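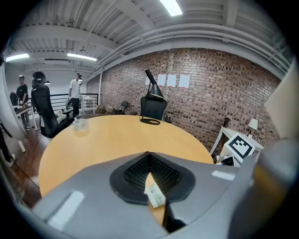

Figure 2. View from the camera on the hand-held gripper at the round table in the shared workshop. The dimpled pads sit either side of a small pale card. A fiducial marker stands at right, beside the brick wall.

3.2 Building the hand-held gripper

The gripper was built in a shared workshop in Illen over one winter, using tools that any member can book. We wanted a unit that one person could carry to a table, use for an evening and repair on the same bench. The body is a printed shell in gray plastic, sanded on the outside. The two fingers are printed separately in black and meet at a peak in front of the camera, so that the space between the pads stays in view while the user works.

The first pads were smooth. They held blocks and bottle caps well enough but let thin items slide out sideways, and playing cards were the worst of these. Hazem Tawfik, who did most of the moulding, tried a flat foam, then a ribbed rubber, and then the dimpled pattern in Figure 2. The dimpled pads were kept for all later sessions. They are glued on along the back edge only, which lets them flex a little when the fingers close. A worn pad can be peeled off and replaced in a few minutes.

The camera looks along the fingers through a very wide lens. This has a cost at the outer part of the view, where straight things bend and near objects blur, but it means the table, the room and the fingers are all recorded together. We did not crop the corners or correct the lens before storing the video. Correction is done later, on a copy, with the settings saved at the start of each session.

Glare was a problem we did not plan for. The ceiling lights reflect off the top of the shell, and early on the bright patches confused the step that finds the fingertips. A coat of matte paint helped but rubbed off in use -- mostly where the palm rests. In the end we masked the shell in software and left the surface alone.

3.3 Workspace and markers

Sessions took place at a round table with a light wood-look top. We chose it over the workbenches for its even colour and because it can be reached from all sides. The room was not cleared beforehand. Chairs, lamps and other members of the workshop are in many of the recordings, and we kept these, as a home user would have the same sort of background.

A square marker with a thick black border gives the position of the gripper at the start of each recording. It was printed at home and fixed to the face of a white box. The box may be tilted, provided it does not move during a session. If it was bumped, the user stopped and began a new file.

Each session had 32 short tasks, such as picking up a card, turning it and setting it down again. Users rested after every second block of tasks. By September we had 1956 usable clips from six users. Almost all of the clips we threw out were lost to a marker that was hidden at the start, a fault the user can fix by stepping back and starting over. The recording program now gives a low tone when it cannot find the marker.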